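4. 세워 둔 봉지와 눕혀 둔 봉지: 칸막이 트레이를 쓰는 방식 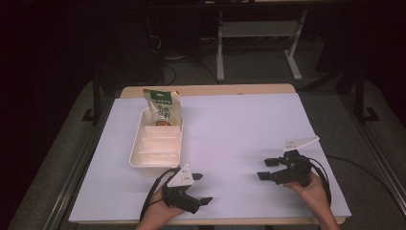

그림 2. 연보랏빛이 도는 흰 종이를 깐 나무 상판 탁자와 흰색 플라스틱 칸막이 트레이. 과자 봉지는 맨 뒤 칸에 세워져 있다.

4.1 왜 하필 봉지인가

앞 절에서 병과 상자 이야기를 길게 했으니 이제 봉지로 넘어가겠습니다. 사실 저는 이 절을 제일 쓰고 싶었어요. 병은 세우면 서고 상자는 놓으면 놓이는데, 봉지는 매번 사람하고 협상을 합니다(정말이지 협상이라는 말 말고는 떠오르는 말이 없어요!). 속이 한쪽으로 몰려 있으면 그쪽으로 기울고, 윗부분에 공기가 많으면 벽에 기대도 자꾸 미끄러집니다. 그래서 정리 연구를 읽다 보면 봉지는 대개 "기타 유연 포장"이라는 한 줄로 처리되고 끝나는데, 집에 있는 간식 서랍을 한 번만 열어 보면 그 "기타"가 서랍의 대부분을 차지하고 있지요.

이 절에서 다루는 것은 칸이 나뉜 트레이에 봉지 하나를 넣을 때 사람들이 어느 칸을 고르고, 세우는지 눕히는지, 그리고 나중에 꺼낼 때 그 선택이 편했다고 느끼는지입니다. 무게나 포장재의 강성은 따로 재지 않았습니다. 재고 싶었지만 같은 제품도 봉지마다 공기 양이 제각각이라 예비 측정 단계에서 포기했어요. 이 점은 6절에서 다시 적겠습니다.

4.2 탁자와 트레이

기본 배치는 그림 2와 같습니다. 직사각형 탁자에 종이를 크게 한 장 깔고, 그 왼쪽에 트레이를 길이 방향으로 놓아서 칸들이 뒤에서 앞으로 이어지게 했습니다. 칸막이 세 개가 트레이를 가로지르고 있어서 앉은 사람 입장에서는 가까운 칸과 먼 칸이 분명하게 갈립니다. 오른쪽은 종이만 깔린 넓은 자리로 남겨 두었고요. 종이 가장자리로는 나무 상판이 좁은 띠처럼 보이는데, 저는 처음에 이 띠까지 덮으려고 했다가 그만두었습니다. 참가자들이 종이가 끝나는 곳을 작업 공간의 끝으로 받아들이더라고요. 따로 "여기까지만 쓰세요"라고 말할 필요가 없어서 설명문이 두 줄이나 짧아졌습니다.

종이에는 아무 표시도 하지 않았습니다. 예비 조사 때는 격자를 연하게 인쇄해서 썼는데, 격자가 있으니까 다들 봉지를 격자에 맞춰 놓으려고 애를 쓰는 거예요. 정리를 보려던 조사가 줄 맞추기 조사가 되어 버려서, 9월에 무늬 없는 종이로 전부 바꿨습니다. 종이 색은 조금 고민했습니다. 완전히 하얀 종이를 쓰면 흰 트레이의 바깥벽이 배경에 묻히기 쉽고, 진한 색을 쓰면 트레이가 지나치게 도드라져서 사람들이 트레이에만 손을 대려고 합니다. 조명도 신경이 쓰이는 부분이어서, 그림 2에서도 트레이 안쪽 벽에는 따뜻한 살굿빛이 돌고 바깥벽은 환한 흰색으로 보이지요. 안쪽이 이렇게 따뜻해 보이면 음식이 들어갈 자리처럼 느껴진다고 말한 참가자가 있었는데, 한 사람의 말이라 결과로 다루지는 않겠습니다(그래도 저는 이 말이 꽤 마음에 들어요).

트레이는 Hestholm의 서랍용 정리 트레이를 썼습니다. 원래 비교용으로 Flindska 제품도 준비했는데, 이쪽은 벽이 낮아서 봉지를 세우면 거의 예외 없이 앞으로 넘어왔습니다. 비교가 성립하려면 둘 다 어느 정도는 세울 수 있어야 하니까 본 조사에서는 뺐습니다. 벽이 낮은 트레이가 나쁘다는 말로 읽지는 말아 주세요. 숟가락이나 티백처럼 눕혀 두는 물건에는 오히려 그쪽이 손이 덜 걸립니다. 제 부엌 서랍에는 지금도 Flindska가 들어 있습니다.

4.3 봉지를 고르는 일

봉지는 주변 가게에서 쉽게 살 수 있는 크기로 골랐습니다. 그림 2의 봉지는 대부분 흰색이고 위쪽에 진한 녹색 띠가 있으며, 띠 아래로 큼직한 한자와 작은 적갈색 음식 그림이 들어가 있습니다. 트레이에 세우면 음식 그림의 아래쪽은 벽 안으로 들어가고, 녹색 띠와 글자는 트레이 위로 남습니다. 이게 생각보다 중요한 이야기여서 잠깐 옆길로 새겠습니다.

포장에서 사람들이 내용물을 알아보는 단서는 크게 글자, 색, 그림으로 나뉩니다. 눕혀 놓으면 셋이 다 위를 보고 있으니 알아보기는 쉬운데 자리를 많이 먹고, 세워 놓으면 자리는 줄지만 아래쪽 단서가 벽에 가려요. 그런데 많은 과자 포장은 음식 그림이 아래쪽에 있습니다. 가게 진열대에서는 가려지는 일이 별로 없으니 아무 문제가 없겠지만, 집에 와서 칸에 꽂는 순간 제일 먼저 사라지는 것이 그림이에요. 글자를 읽을 수 있는 사람은 글자로 찾으면 되고, 못 읽는 사람은 띠의 색에 기대게 됩니다. 저희 참가자 가운데에는 한자를 읽는 사람과 읽지 못하는 사람이 섞여 있었는데, 못 읽는 쪽은 봉지를 부를 때 "초록색 줄"이라고 했고, 읽는 쪽도 조금 지나니까 따라서 "초록색 줄"이라고 부르더라고요. 짧아서 그런 것 같습니다.

구겨진 봉지를 펴서 쓸지 그대로 쓸지도 정해야 했습니다. 결론부터 말하면 그대로 썼어요. 주름이 잡혀 있으면 모양이 어느 정도 굳어서 세우기가 조금 나은 경우도 있고, 반대로 허리에 주름이 깊게 지면 거기서 꺾이기도 합니다. 집에서 만나는 봉지는 장바구니 밑에 깔렸다가 나온 것들이라 빳빳할 리가 없지요. 실험실에서만 볼 수 있는 예쁜 봉지로 조사를 하고 싶지는 않았습니다. 대신 옆이 터졌거나 밀봉이 들뜬 것은 바꿨습니다.

4.4 절차

참가자는 121명이고, 모두 합쳐 503회의 배치 기록을 얻었습니다. 한 사람이 같은 횟수를 채운 것은 아닙니다. 하다가 시간이 되면 그만두어도 된다고 했고, 더 해 보고 싶다는 사람은 더 하게 두었습니다. 그래서 아래의 이야기는 사람마다 기록 수가 다르다는 점을 감안하고 읽어 주셔야 해요. 모집은 Staltora 주민센터 게시판과 Ngubane 생활협동조합 소식지를 통해 했고, 10월 16일에 접수를 마감했습니다. 두 곳의 참가자는 나이대가 꽤 달랐는데, 봉지를 놓는 방식에서는 제가 기대한 만큼의 차이가 보이지 않았습니다. 조금 아쉬웠어요, 솔직한 마음으로는.

지시문은 짧습니다. "이 간식을 집에서 하듯이 트레이에 넣어 주세요." 이게 전부예요. 세우라거나 눕히라는 말은 일부러 넣지 않았습니다. 초안에는 "나중에 꺼내기 쉽게"라는 말이 있었는데, 이 말이 들어가면 사람들이 갑자기 시험을 보는 얼굴이 되어서 한참 고민만 합니다. 빼고 나니 손이 훨씬 빨라졌습니다. 넣고 나서는 20초를 쉬고, 그다음에 다시 꺼내 달라고 부탁했습니다. 쉬는 동안에는 아무 말이나 해도 되는데, 대부분 자기 집 간식 서랍 이야기를 하셨어요. 이 잡담을 따로 적어 둔 것이 4.6의 바탕입니다.

기록한 항목은 고른 칸의 위치, 봉지의 자세(섬, 기댐, 누움), 손을 뗀 뒤에 다시 고쳐 놓았는지, 꺼낼 때 봉지의 어디를 잡았는지입니다. "섬"과 "기댐"을 나누는 일이 제일 어려웠습니다. 그림 2처럼 살짝 기운 채로 트레이 벽 위까지 올라와 있는 봉지를 어느 쪽으로 볼 것인가를 두고 회의를 몇 번이나 했는지 모르겠어요. 결국 바닥 쪽이 칸 안에 들어가 있고 봉지 윗선이 칸의 벽보다 높으면 기울기와 상관없이 "섬"으로 적고, 옆 벽에 몸통의 넓은 면이 통째로 얹혀 있으면 "기댐"으로 적기로 했습니다. 그림 2의 봉지는 이 기준으로 "섬"입니다.

4.5 먼 칸과 가까운 칸

저는 사람들이 가까운 칸을 먼저 쓸 거라고 예상했습니다. 손이 덜 가니까요. 그런데 봉지를 세우는 사람은 먼 칸을 고르는 경향이 뚜렷했고, 눕히는 사람은 가운데나 가까운 칸을 골랐습니다. 나중에 물어보면 대답이 참 한결같아요. 키가 큰 걸 앞에 두면 뒤가 안 보인다는 겁니다. 아직 뒤에 둘 것이 정해지지도 않았는데 벌써 뒷자리의 사정을 걱정하고 있는 거지요. 단체 사진에서 키 큰 사람이 알아서 뒷줄로 가는 것과 비슷하다고 말한 분도 있었습니다.

이 경향은 트레이의 방향과도 얽혀 있습니다. 지금처럼 길이 방향으로 놓으면 앞뒤가 생기지만, 가로로 돌려 놓으면 왼쪽과 오른쪽이 생길 뿐 앞뒤가 거의 없어집니다. 가로 배치는 이번 본 조사에 넣지 못했고, 예비 조사에서 몇 번 해 본 인상만 남아 있습니다. 그때는 봉지가 끝 칸으로 가는 일이 많았는데, 끝 칸은 바깥벽이 있어서 기대기 좋다는 설명과 그냥 잘 쓰는 손 쪽이라는 설명이 둘 다 가능합니다. 어느 쪽인지 저는 아직 모르겠습니다.

먼 칸에 세우면 꺼낼 때는 거의 모두 봉지의 윗선을 잡습니다. 벽 위로 올라와 있는 부분이 손잡이 구실을 하는 셈이에요. 눕힌 봉지는 잡는 자리가 제각각이고, 모서리를 찾으려고 한 번 밀어 보는 동작이 자주 끼어듭니다. 칸이 봉지보다 조금만 넓으면 이 밀기가 괜찮은데, 딱 맞으면 손가락이 들어갈 틈이 없어서 트레이째로 들썩이게 됩니다. 이럴 때 참가자들이 빈손으로 트레이를 눌러 주는 모습을 보면서, 집 서랍 안에서는 서랍 벽이 그 일을 대신 해 주고 있었구나 싶었어요. 탁자 위에 올려놓고 조사하는 방식의 약점이기도 합니다.

손을 뗀 뒤에 고쳐 놓는 일은 세운 쪽에서 더 잦았습니다. 고치는 방향은 거의 하나예요. 글자가 자기 쪽을 보게 돌립니다. 이미 글자가 앞을 보고 있는데도 손바닥으로 한 번 쓸어 펴는 분들이 있었고, 이 동작은 기록표에 칸이 없어서 비고란에 적었습니다. 비고란이 아주 빽빽해졌습니다.

4.6 잡담에서 나온 것

쉬는 시간의 이야기는 정해진 질문이 없었으니 엄밀한 자료라고 하기는 어렵지만, 그냥 버리기에는 너무 아까웠습니다. 제일 많이 나온 이야기는 먹다 만 봉지였어요. 새 봉지는 세우고 뜯은 봉지는 눕힌다는 집이 있는가 하면, 정반대로 뜯은 봉지만 세운다는 집도 있습니다. 뒤쪽 집의 논리는 이렇습니다. 뜯은 걸 눕히면 부스러기가 흘러나와서 칸 바닥을 닦아야 한다는 거예요. 앞쪽 집은 뜯은 봉지를 둘둘 말아 집게로 집어 두니까 어차피 세울 높이가 안 나온다고 합니다. 듣고 보면 둘 다 맞는 말이라, 세우느냐 눕히느냐를 성격 문제로 보던 제 초기 가설은 여기서 꽤 흔들렸습니다. 집게가 있느냐 없느냐가 먼저더라고요.

칸에 이름표를 붙이느냐는 이야기도 자주 나왔습니다. 붙여 본 분은 많은데 지금까지 붙여 두는 분은 적었습니다. 과자는 계속 바뀌는데 이름표는 그대로 남아서, "견과"라고 적힌 칸에 사탕이 들어가는 날이 오면 그때 떼어 버린다고 해요. 한 분은 이름표 대신 칸마다 쓰는 사람을 정해 두었다고 했습니다. 아이 칸, 어른 칸, 손님 칸. 손님 칸이 맨 뒤라고 해서 이유를 물었더니, 앞에 두면 손님이 오기 전에 없어진다고 하셨습니다. 먼 칸을 고르는 이유로 높이 말고 이런 것도 있다는 걸 저는 이 대답을 듣고서야 알았고, 부랴부랴 면담지에 문항을 하나 더 넣었습니다. 이미 조사를 마친 분들께는 다시 여쭙지 못했습니다.

4.7 남겨 두는 문제

봉지가 하나일 때의 선택이 여러 개일 때도 이어지는지는 이 절의 자료로 말할 수 없습니다. 한 칸에 봉지 하나를 세우면 남는 틈이 생기고, 사람들은 그 틈에 꼭 뭔가를 끼우고 싶어 합니다. 낱개 사탕이든 고무줄이든요. 틈에 들어간 물건이 봉지를 받쳐 주는 경우에는 그걸 빼는 순간 봉지가 기울기 때문에, 두 물건은 이름만 다른 한 덩어리처럼 움직입니다. 5절에서는 물건 두 가지를 차례로 넣게 한 조사를 다루고, 거기서는 트레이를 그대로 두고 봉지의 높이만 바꾸었습니다. 높이를 어떻게 맞추었는지는 5.1의 표에 적어 두었습니다.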